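Wer bestimmt, was in der Schule gelernt wird?

In Deutschland müssen alle Kinder zur Schule gehen. Das nennt man Schulpflicht. Aber wer legt fest, ob in der dritten Klasse das Einmaleins oder die Bruchrechnung drankommt? Wer entscheidet, wann Ferien sind? Und wer bezahlt die Tafel an der Wand?

Die Lehrerin allein ist es jedenfalls nicht. Viele verschiedene Stellen reden mit, und jede hat ihre eigene Aufgabe.

Das Land

Deutschland besteht aus 16 Bundesländern. Jedes Land hat eigene Regeln für seine Schulen. Deshalb heißen manche Schularten in Bayern anders als in Hamburg, und die Sommerferien beginnen nicht überall am selben Tag.

In jedem Land gibt es ein Ministerium, das sich um die Schulen kümmert. Dort entstehen die Lehrpläne. Ein Lehrplan ist ein langer Text, in dem steht, was Kinder in einem Fach lernen sollen. Für Deutsch in der Grundschule kann darin zum Beispiel stehen, dass die Kinder eine kurze Geschichte so aufschreiben können, dass andere sie verstehen. Welche Geschichte das ist, steht dort meistens nicht. Das sucht die Lehrerin oder der Lehrer aus.

Auch die Lehrkräfte an staatlichen Schulen werden in der Regel vom Land bezahlt.

Die Stadt oder die Gemeinde

Das Schulgebäude gehört meistens der Stadt oder der Gemeinde. Man sagt dazu Schulträger. Der Schulträger kümmert sich um das Dach, die Heizung, die Toiletten und die Möbel. Wenn ein Fenster nicht mehr schließt, muss die Schule sich dort melden.

Der Gemeinderat berät darüber, wofür Geld ausgegeben wird. Nehmen wir den Ort Zenau. Die Grundschule dort brauchte neue Tische für zwei Klassenzimmer, und gleichzeitig war der Zaun am Schulhof kaputt. Für beides reichte das Geld in einem Jahr nicht. Der Rat stimmte ab: 14 Mitglieder waren dafür, zuerst den Zaun zu reparieren, zehn wollten zuerst die Tische. Also kam der Zaun zuerst dran. Die Tische wurden im September darauf geliefert.
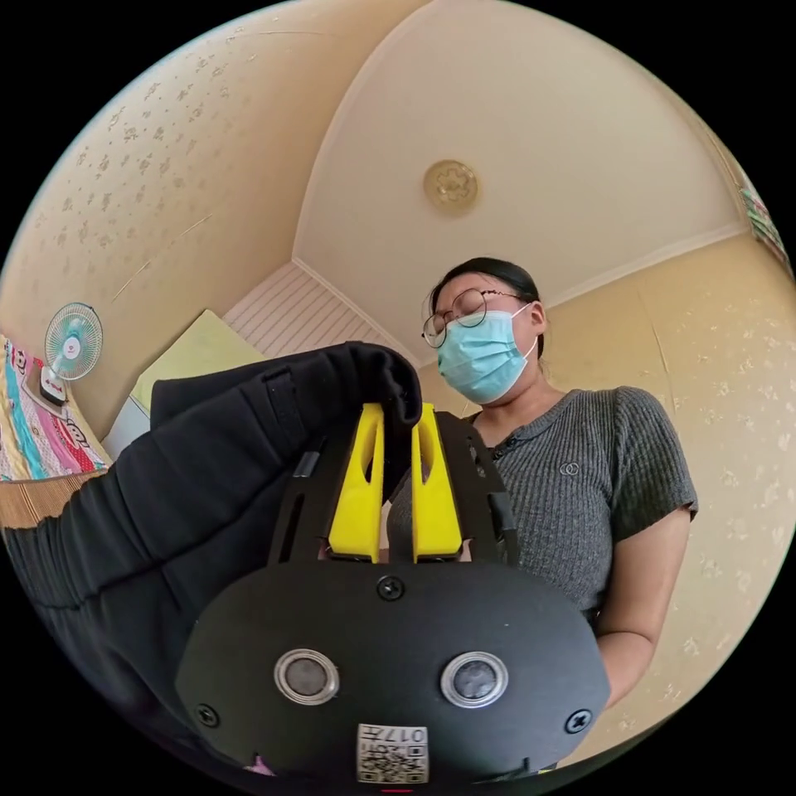
Die Schule selbst

Vieles regelt jede Schule für sich. Dafür gibt es die Schulkonferenz. In ihr sitzen Lehrkräfte und Eltern, an vielen weiterführenden Schulen auch Schülerinnen und Schüler. Wer genau dabei ist und wie die Runde heißt, ist von Land zu Land verschieden.

Die Schulkonferenz spricht zum Beispiel über die Hausordnung. Darf man in der Pause ins Gebäude? Was passiert mit Handys? In der Schule in Zenau ging es einmal darum, ob die große Pause 30 Minuten dauern soll. Lajos Vincze, der dort Sport und Mathematik unterrichtet, war dafür. Einige Eltern waren dagegen, weil der Unterricht dann später aufhört und der Bus nicht wartet. Am Ende blieb alles, wie es war – und das Thema kam im nächsten Schuljahr noch einmal auf die Liste.

Die Kinder

In vielen Klassen wählen die Kinder eine Klassensprecherin oder einen Klassensprecher. Gewählt wird oft geheim. Jedes Kind schreibt einen Namen auf einen Zettel und faltet ihn zusammen, danach wird ausgezählt.

Wer gewählt ist, darf nicht einfach bestimmen. Die Aufgabe ist, weiterzusagen, was die Klasse möchte oder was sie stört. Manche Schulen haben außerdem ein Kinderparlament, in dem sich alle Klassensprecher treffen.

Schwierige Wörter

Schulpflicht: Kinder müssen ab einem bestimmten Alter zur Schule gehen. Die Eltern müssen dafür sorgen.
Lehrplan: Darin steht, was in einem Fach gelernt werden soll.
Schulträger: Er ist für das Gebäude und die Ausstattung zuständig, oft ist das die Stadt.
Schulkonferenz: Eine Versammlung, in der über Regeln der Schule beraten und abgestimmt wird.

Zum Weiterfragen

Frag in deiner Klasse nach, wer bei euch in der Schulkonferenz sitzt. Viele Sitzungen des Gemeinderats sind öffentlich, dort darf man zuhören. Die Termine stehen auf der Internetseite deiner Stadt oder Gemeinde.

Text: Preben Vestergaard
Stand: 8. Dezember 2024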